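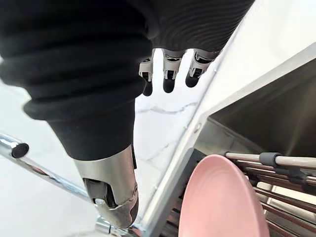 Kitchen bench notes, 24 July 2025
2 min read

Lovely slow start, kettle on first as always. I wanted to get the washing-up corner settled before Itzel Olvera gets back from Mustura, as she has been very patient with my half-finished lists (thank you, Itzel!). The white counter with the grey veining is a joy to work at, though it does show every crumb, so I'm adding a wipe-down to the end of the routine.

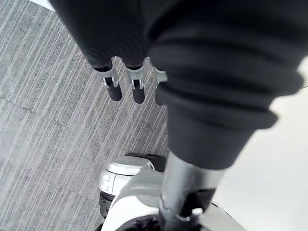
I also measured the walk from the counter to the door, 67 paces there and back, and wrote it on the Serley sheet. The carpet tiles want a vacuum before the weekend.

The dish rack lives across the smaller basin for now, and I'm rather fond of it there, as the big basin stays free for rinsing.
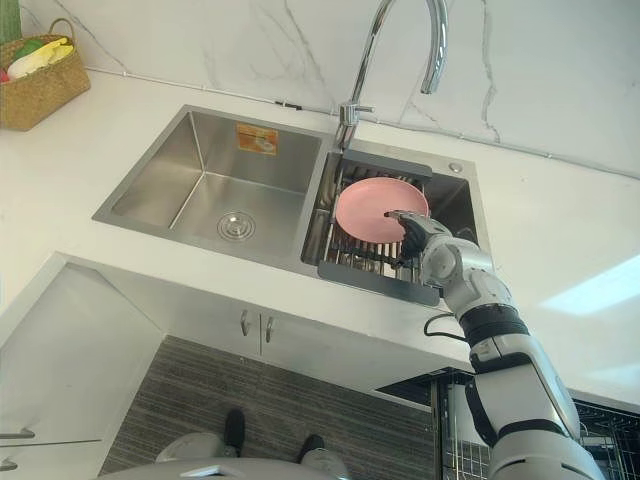 Plates go in one at a time, please, and the faucet gets swung clear before anybody starts. I've asked Galanis for a second rack, same colour if they have it, and will ring again in 9 days.

3 comments · 9 shares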